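16/11/2021

In by quarter past eight. Noelia was already there with the heating on. The count on the whiteboard from last night was 2,551 accepted episodes, and we owe Skosach 4,000 before the end of the month, so that is the sum everyone does in their head when they walk past it. I did it too and then made tea.

First job was warm-up and homing on both arms. Left arm came up clean. Right arm gave the same wrist error as on Friday, cleared it, homed again, fine after that. I wrote it in the fault book because Ezequiel keeps asking whether it happens cold or at random, and so far all I can tell him is mornings.

The task this week is hanging. The arms pick a piece of clothing off the table, bring it up to the hanger and get it held in a clip. One arm works the clip, the other holds the cloth. Written down like that it is one line in the task sheet. In practice the grip on the clip has to come first, and the cloth has to arrive at the right height while the clip is still open, and if you are half a finger too low you spend the next twenty seconds poking at it. Skosach want the slow, tidy ones and they also want a share of the ones where the operator misses and recovers, so we keep both, with a tag on the second kind.

I drove until eleven. Socks for the most part.
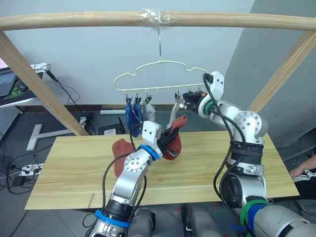

Red sock in the left gripper, right arm at the clips.

My best run was nine in a row without a discard, and then I lost three one after another by letting the cloth bunch up between the fingers. When it bunches it's too thick for the clip. The answer is to pick nearer the cuff and let the rest hang, and I know this, and I still went for the middle each time I got tired. I have asked Despina to put it in the operator notes so that the next person doesn't have to find out for themselves. She said it is in the notes already, page two. It is.

Swapped with Noelia at eleven and sat down to do the review. Yesterday's batch was 58 episodes marked doubtful by the script. I watched all of them at double speed. Most were fine and had only been marked because the gripper stayed shut longer than the limit, which is what happens when you wait for a sock to stop swinging. I passed those. The ones I threw out were nearly all the same fault: operator starts recording, then fidgets. If the first four seconds are the arm hunting about above the table with no purpose, the model will learn to hunt about. Ysaline is strict on this and I have come round to her way of seeing it. Put the arm where you mean to start, breathe, press the pedal.

The labels took longer than the watching. Each episode gets one sentence saying what was done, in plain words, and there are now five of us writing them and we do not write alike. I found "hang sock", "clip the sock onto the hanger", "put sock up" and one that only said "sock ok". Fulenora, the tool we label in, lets you type anything you like, and I wish it didn't. Aitana is going to send round a short list of verbs. I voted for hang, clip, move and release. There was a long talk by the kettle about whether "clip" and "hang" are the same act. Aitana says hang is the goal and clip is the step. I agree with her but I don't think the people in the other room will keep it up for more than a day.

Lunch at my desk, soup.

In the afternoon we moved on to bigger things. I had been putting this off. A sock weighs nothing and forgives you a lot, whereas anything with legs or sleeves pulls on the hanger as soon as you let go of it, and the bar tips. Noelia's idea was to do the clothes in mixed order, so that a heavy piece might be followed by a light one and the operator couldn't fall into a rhythm. The sheet from Skosach asks for variety in the garment and in where it starts on the table, so a mixed order suits them as well. We wrote the names on slips of paper and drew them from a mug. It slowed us down, maybe five episodes fewer in the hour, but I think the hour was better.

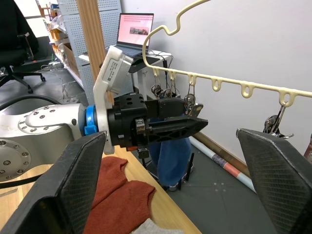 Jeans are the worst of the lot for me. The waistband is stiff and you have to come at it square or the clip slides off the seam. With two clips side by side you can get away with one poor grip, but the second is much harder to place, because by then the cloth is fixed at one end and pulls the arm round. I tried lifting higher and coming down on it. Noelia tried from the side, with the elbow out, and hers looked smoother on playback. I am going to copy her tomorrow and see if the figures for my own runs improve. Knitwear has a different problem, which is that the finger pads catch in the stitches and when you open the gripper the wool comes away with it. Open wide, wait, then back off straight. If you back off at an angle you take the whole thing with you.

Wrist views were good today. Last week half of them were too dark to be of use when the arm came in close, and Ezequiel has fixed the exposure instead of leaving it to sort itself out. It means the picture no longer pulses bright and dark as the fingers go past. I checked ten at random against the head view for timing and all ten lined up, within a tick. That was the thing that cost us two days in October so I check it now whether I'm asked to or not.

At three there was a call with Skosach. Their person wanted to know if we could raise the daily number by dropping the reset between episodes, meaning you would carry straight on from wherever the arms finished. Ysaline said no, politely, and then said it again. Without the reset every start depends on the last finish, and nobody has planned for that in the training. She offered them a separate small set done that way, with its own name, if they want to try it. They are thinking about it. I stayed quiet on the call apart from giving the count.

After the call Despina ran the first check on the policy they trained from the first thousand episodes. I had not expected to see it move so early. It reaches for the cloth well enough and picks it up more often than not. It then goes up to the right place and closes on nothing, beside the clip, and holds there. She ran it eight times and it did the same thing on six. The other two it dropped the sock on the way. What struck me is that the little stop before the clip is mine. I always pause there to line up. I watched it do my pause, and then it had no idea what the pause was for. Despina thinks the model can't see the clip well enough at that point and more wrist data will bring it on. Ezequiel thinks we all pause too much and that the model is stuck in the average of our pauses. They didn't settle it. I am going to try to make the last part one steady movement, and Noelia will carry on as she is, and we'll tag them by operator so the two can be compared.

Bermúdez rang about the spare gripper pads, they will come on Thursday and not tomorrow. The ones on the left arm will last till then if we're sensible. I turned them end for end last week and the grip is all right.

Tidied up at half past five. Backed up the day to both drives and waited until the second one finished, because last time I trusted it and had to come back in. Neck is stiff from leaning at the screen. Must lower the chair or raise the screen, one or the other.

Tomorrow: jeans first while I'm fresh, Noelia's way with the elbow out. Label backlog after lunch. Ask Aitana for the verb list if it hasn't come. Order form for Flolico needs signing, it has been in my tray since last week.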